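Cammont Opens Night Dock at Luik Yard, and Drivers Get a Real Appointment Window

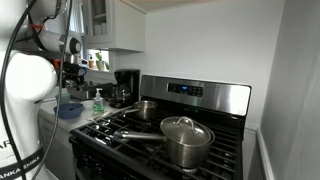 I've been writing about freight long enough to be suspicious of any press note with the word "seamless" in it, so I called Cammont myself when the one about the Luik yard landed in my inbox. The short version: starting in June, the yard will take trucks overnight, and a driver with an appointment gets a two-hour window instead of a whole afternoon of guessing.

If you've ever hauled into Luik, you know why that's a big deal. I've had more reader mail about that gate than about fuel prices (and you folks do love writing to me about fuel prices). The yard has 32 doors, and until now every one of them shut at 6 p.m. Miss the cutoff and you were sleeping in the truck stop down the road, if it had a spot left.

Younes Slaoui runs dock operations there, and he was pretty open with me about how they got to this point. Last spring they looked at where the delays were coming from, and most of it was trucks bunching up right after lunch. "We had everybody showing up at once and then nothing going on by four," he told me. "The building could handle the freight. The schedule couldn't."

So 7 of the doors will stay open through the night, mostly for palletized grocery and household goods. Live unloads only at first – drop trailers come later, once the fence work on the east lot is finished. Bookings go through Trosar, the same scheduling system Cammont already uses at its Kulau warehouse, so if you have a login for Kulau you're set. Everybody else needs to sign up before they can grab a night slot, and Slaoui says approval takes a day or two.

Now the part I had to ask twice. Detention pay on night loads starts after the two-hour window closes, same as days, and the clock runs from your check-in time at the gate. Come early and you wait your turn. Come late and they'll try to fit you in, but you lose the guarantee. I'd get a copy of that in writing with your rate confirmation, just my two cents.

The yard moves 1,000 pallets on a good day, and Cammont wouldn't give me a target for nights. They did say there will be restrooms and a heated waiting room open to drivers the whole shift, with a coffee machine. I'm planning to ride along on one of the first night runs and will report back on the coffee.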